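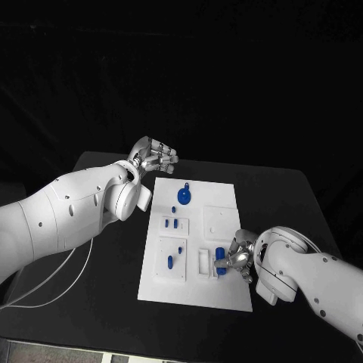
Right hand on the large cylinder, left hand waiting. White task board, blue parts.

3 min read

# Stukness peg board set

Recordings and notes from the two-arm project of the Cenden robotics club. We meet Thursday evenings and started this board in September. The code for the arms is kept in a separate repo (Ornenier) and you need it installed before the replay script will run.

## What is in it

1,000 episodes of two-arm handling on one white board with blue pegs, a blue knob and a blue cylinder. Each episode has head camera video, joint positions for both arms, finger positions for both hands, and a one-line text label typed by the operator.

Labels are free text. "Lift cylinder", "lift cyl" and "pick up big one" all mean the same task. A cleaned-up label is in the `task` column, and the original is in `task_raw`.

## Splits

- train: 777 episodes
- held out: everything else

The held-out set has different operators from the training set. Please don't mix them if you want to compare with our numbers.

## Setup

The board lies flat on the dark table with the black cloth behind it. Keep the room lights on and the blinds down. Put the board's long side pointing away from the robot. We don't clamp it, so it ends up slightly tilted in some episodes, and we kept those.

Start the arms first, then the hands:

 python start_arms.py
 python start_hands.py --both
 python replay.py --episode 40

If the hands start first, the left one fails to home and you have to power cycle it.

## Known problems

- Fingers often hide part of the cylinder during a grasp. Don't rely on color tracking alone.
- Version 1 had swapped left and right finger columns. Fixed in version 2.
- Roughly 40 episodes have a late video start. They are marked `late_start`.

## Contact

Darren Lockwood keeps the files. Open an issue with the episode number and he will look at it after the next meeting. The grasp notes came from Gebretsadik's project last year and are in `docs/grasps.md`.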